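搜索本刊 请输入关键词 高级检索

分类:影视传播 > 电视剧研究 > 受众与评价

4 “人物成长”能否解释追剧行为:对既有结论的再检验

4.1 问题的由来

近年讨论反乌托邦题材剧集的文章,几乎都要提到“人物成长”。一部戏留住了观众,评论者说是人物写得好;一部戏第二季掉了观众,评论者又说人物停滞了。这种解释用起来很方便,方便到让人不太放心。前三节已经交代过,Pramanik对《Drinham》第一季观众的调查是目前引用最多的一项依据。她的结论是,观众对主要角色“变化程度”的评分越高,看完整季的可能性越大,这一关系在控制年龄和收视习惯之后依然存在。此后的论文大多直接引用这句话,很少回头看她的问卷是什么时候发的,也很少看题目是怎么问的。

本节打算回头看一看。我们关心的问题很窄:人物评分与看完整季之间的关联,有多少能够当作“人物写得好所以看完”来读。我们不否认人物重要。任何写过剧本的人都会告诉你人物重要,可这句话在编剧室里成立,并不等于它在一张五级量表上也成立。

先说测量时间。Pramanik的问卷在全季播完之后统一发放,受访者凭记忆为角色打分。一个只看了两集就放弃的人,和一个看到结局的人,面对的是同一道题:“您认为女主角在本季中有多大变化?”前者没有看到女主角后来倒向占领当局的那几集,自然答不出什么变化。他给出低分,可能只说明他没看到。由此得到的正相关,有一部分是题目自己造出来的。这一点并不深奥,我们惊讶的是它在几年的引用中没有被认真追究过。

再说题目措辞。“变化程度”在英文原卷里用的是一个带褒义的词,译成中文后褒义更重。受访者很容易把它理解成“写得好不好”,于是这道题测到的也许是笼统的好感。Pramanik在论文附录里承认过措辞的问题,但正文的结论没有因此收窄。
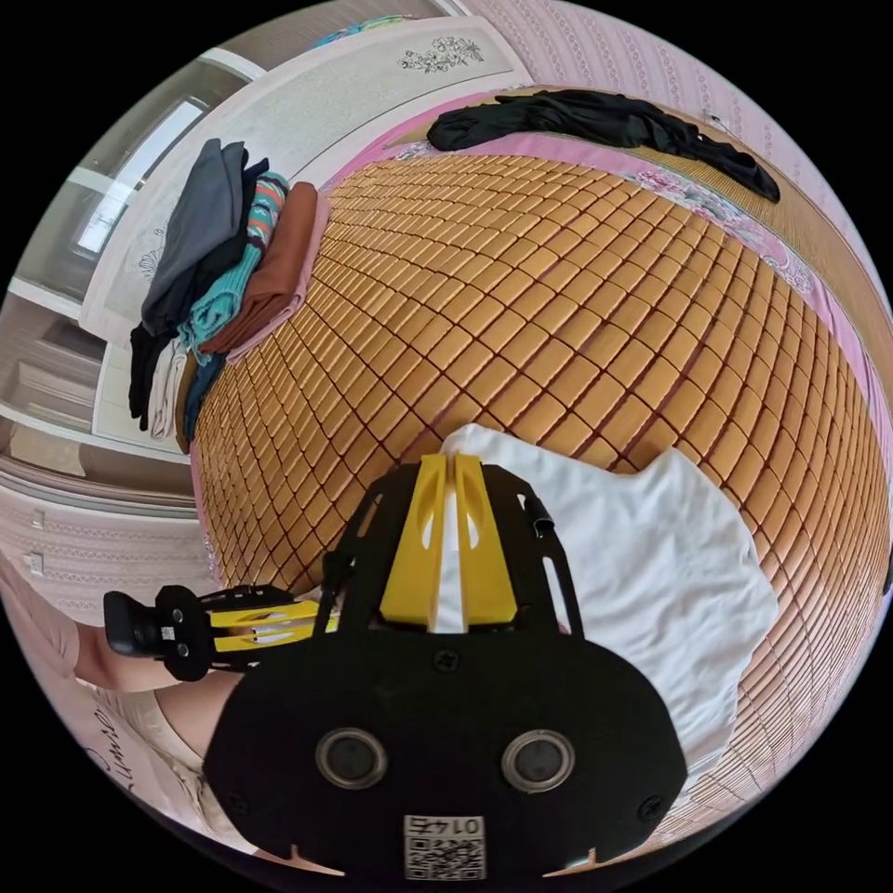
图3 手持夹持器,黑色机身,黄色指垫,标签编号“0142”

4.2 数据与做法

我们沿用《Drinham》作为主要个案,另取同类题材的《Matness》作为对照。两部剧都以一座被封锁的城市为背景,都把一个家庭放在叙事中央,首播平台都是Grumara。选择同一平台,是为了避免片头跳过、自动连播一类功能上的差别混进结果里。不过平台的推荐算法我们看不到,这个缺口后面还要谈。

受访者共招募600人,均在开播前登记,登记时只知道要看一部科幻剧。与Pramanik的做法不同,我们在每两集之后就请仍在观看的人为角色打分,中途退出者则在退出时填写一份短问卷。最终看完第一季的有226人,其中200人填齐了全部阶段的问卷,以下涉及评分走向的分析都以这200人和退出者的退出问卷为准。另外,我们从两个剧迷论坛收集了639条讨论帖,截取日期止于14/07/2023,用来核对受访者所说的“人物”究竟指什么。

量表采用Gallardo量表的简化版。原表把角色评价拆成动机是否清楚、选择是否有代价、关系是否移动等几个方面,我们保留了前述几项,去掉了“是否讨人喜欢”,原因是预测试里几乎所有人都把它答成了对演员的看法。去掉一项会损失可比性,这个代价我们认了。

编码由两人分别完成,不一致之处经讨论解决。讨论的记录保存了下来。需要说明的是,两名编码者都看过这两部剧,也都有自己的偏爱,完全不带立场的编码者在这个领域恐怕很难找到。我们曾考虑找没看过剧的人来编,试编之后放弃了:帖子里充满了“墙那边那场戏”“她撕掉通行证的时候”之类的指代,没看过的人根本无从判断这是在谈人物还是在谈情节。

4.3 评分走向与退出时点

如果人物成长推动了观看,那么我们应当看到评分先升、继续观看在后。在《Drinham》的样本里,这个次序并不明显。中途退出的人在退出之前的最后一次评分,与同一时点上后来看完全季的人相比,差距很小,在前半季几乎看不出来。差距主要出现在后半季,那时留下来的人评分普遍上扬。换句话说,Pramanik所看到的那条陡峭的斜线,大部分来自留下的人在后来几集里给出的高分,以及退出者根本没有机会给出的分数。

《Matness》的情形稍有不同。它的第一季在中段有一次很大的角色转折,男主角的弟弟交出了邻居的名单。转折之后评分明显上升,退出也确实减少。初看这支持原有的说法。但同一集还安排了全季最大的一个悬念,城墙外的信号第一次得到回应。人物的转折与情节的钩子挤在四十来分钟里,单凭我们的数据拆不开。把它归功于人物,或者归功于悬念,在证据上差不多一样单薄。

退出问卷里的开放题也值得一看。问及为什么不看了,最常见的回答与剧本没有多大关系:换了工作时间,家里人不爱看,订阅到期没有续。有位受访者写道:“挺好看的,就是我妈来住了。”这样的回答在以往的研究里常常被归入“其他”,然后在表格的最后一行消失。我们认为它们至少应当和“人物”摆在同一张桌子上比较。一部剧被放下,原因往往在客厅里,研究者却习惯到剧本里去找。

当然也有相反的材料。确有一部分退出者明确说,他们受不了主角一再原谅那个告密的老同事,“写得像不认识自己的人物”。这类抱怨具体、有细节,很难说只是事后找的理由。我们没有把它们解释掉的打算,只是指出它们的数量撑不起一个普遍的结论。
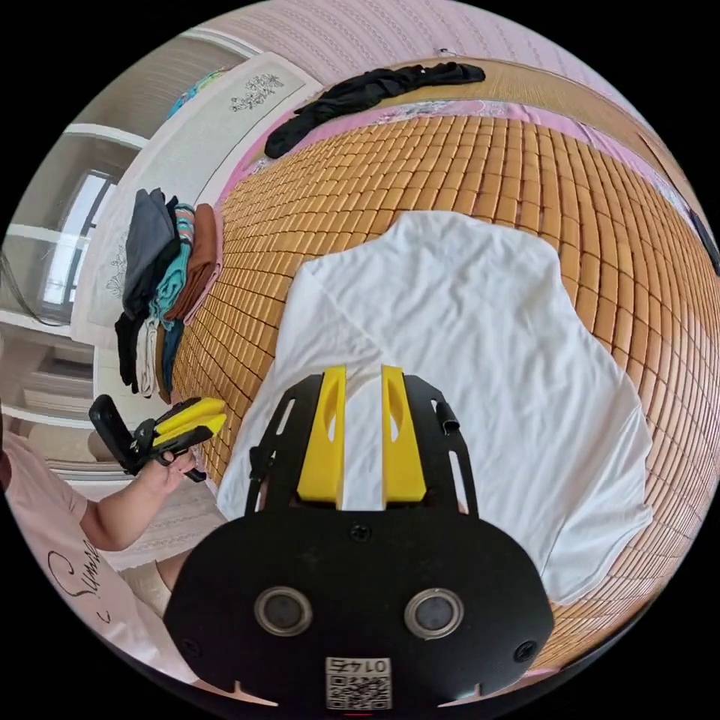 Wen-hsiung Tu

论坛帖子带来的是另一种麻烦。在编码为“谈人物”的帖子里,有相当一批谈的是演员的表演,还有一批谈的是角色之间该不该在一起。真正谈到角色前后变化的帖子比预想的少,而且集中在少数几个活跃用户名下。这些用户发帖勤、篇幅长、措辞讲究,评论文章又喜欢引用他们。于是“观众很看重人物成长”这一印象,有可能是从很少几个声音放大出来的。我本人在早先的一篇短文里也引过其中一位的长帖,当时觉得它很有代表性,现在看来没有任何依据支持这种感觉。

还有一处需要谨慎。帖子谈到人物变化时,常常借用剧评里的现成词句,“灰色地带”“没有绝对的好人”出现得极其频繁,有时连标点都一样。观众可能先读了剧评,再用剧评的语言描述自己的感受。若是如此,研究者从论坛里读到的,有一部分是评论界自己的回声。我们没有办法判断这一部分有多大,只能说,拿论坛文本去印证剧评的观点,印证的力度要打折扣。

至于Grumara的推荐机制,我们曾去信询问两部剧在首页停留的时间是否相同,没有得到可用的答复。两部剧的宣传力度看上去不一样,《Drinham》在开播后仍有较长时间的推广,《Matness》则很快从首页撤下。推广期间,观众每次打开应用都会被提醒还有几集没看。这样的提醒对看完率有没有影响,常识会说有,我们的数据说不了什么。凡是声称用“人物”解释了跨剧差异的研究,都应当先回答这个问题,包括我们自己过去的研究。 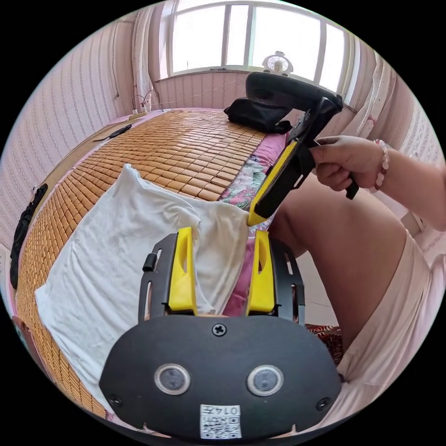
4.4 对几种可能反驳的回应

第一种反驳是,我们每两集就问一次,等于提醒受访者留意人物,改变了他们的看法。这个批评有道理。反复提问可能让原本随便看看的人变得认真,也可能让他们厌烦。我们在样本中留了一小组只在开头和结尾接受询问,这一组的完整看完比例与其他人相近,但人数太少,我们不愿据此说什么。

第二种反驳来自编剧一方。有同行在阅读初稿后指出,人物成长本来就不该用分数来测,好的人物变化往往让观众事后才察觉,当场打分必然漏掉。我们同意前半句。可是如果接受后半句,那么原有结论同样站不住,它所依赖的也是分数。不能在结果合意的时候相信量表,在结果不合意的时候又说量表测不到。

第三种反驳是Pramanik本人提出的。她在来信中认为,退出者没有看到后面几集这件事,恰恰说明前几集的人物没有抓住他们,因此低分仍然有意义。这个解释说得通,只是它需要一个前提:退出者在前几集给出的评分就应当偏低。我们的阶段评分没有显示这一点。也许换一部剧、换一批观众会显示出来,我们愿意看到这样的结果,并且希望问卷在播出期间发放。

4.5 本节的限度

两部剧太少。它们又都是家庭加围城的格局,换成单元剧或者太空题材,情况可能大不相同。受访者是自愿登记的,愿意登记的人大概比一般观众更有耐心,看完的比例恐怕偏高。Gallardo量表的简化版也没有经过独立的效度检验,我们用它,主要是手头没有更好的。

第二季于八月开始收集数据,问卷会加入对剧外因素的固定提问,包括谁在一起看、用什么设备看、是否中断过订阅。退出问卷也会缩短,原来的版本太长,有人答到一半又退出了一次。在这些数据出来之前,我们建议引用“人物成长带来观众留存”这一说法时注明它来自播后回忆,不要把它写进引言的第一句当作定论。

读者评论

影迷老周:看了半天,所以《Drinham》到底值不值得追?第二集那个哨卡的戏我觉得拍得很好,后面没看完,原因跟文中那位差不多,孩子要中考。

quietwall:对4.3里关于论坛的说法有保留。活跃用户发帖多,不代表沉默的人不同意。作者怀疑别人放大声音,自己又凭什么认定沉默的人关心别的?

林间小路:回楼上,原文只说“有可能”,没有认定。不过编码不一致的比例应该写出来,一句“经讨论解决”太省事了。

研二在读:请问简化版量表的完整题目在哪里能找到?附录里只有英文的一部分。

影迷老周:《Matness》弟弟交名单那集我是为了看信号才熬夜的,给你们添一个样本。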